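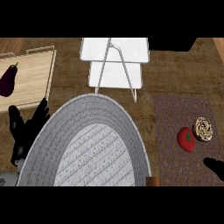

Subject: Re: [udis-sim] episode counts for the tabletop set

On Wednesday the Lindholm group wrote:
> Are the 20 eggplant episodes per layout enough, or should we
> collect more before the November freeze? Also, are the black
> bands part of the stored observation or added by the viewer?

The bands are stored. The simulator renders a wide strip and the writer pads it top and bottom to get a square input. Crop before computing image statistics, or the means come out too dark.

On counts: 20 was fine for the single-arm tasks. With 2 arms we saw the policy stall when the eggplant started on the tray near the left edge of the view, where part of it is out of sight. I would go to some 22 per layout and put the additions there. Leave the tomato and the pastry on the placemat as distractors, but vary their spacing. In too many of the current episodes they touch.

Please also log both grippers when only the left one has work to do. The Haniria export dropped the idle arm and we had to regenerate 12 episodes.

Table and platter textures are still fixed. Randomizing them is a separate ticket and should not hold up the freeze. Failed grasps go in the same directory with the success flag set to 0.

Brindthorpe simulation list | Contact the list owner | Back to top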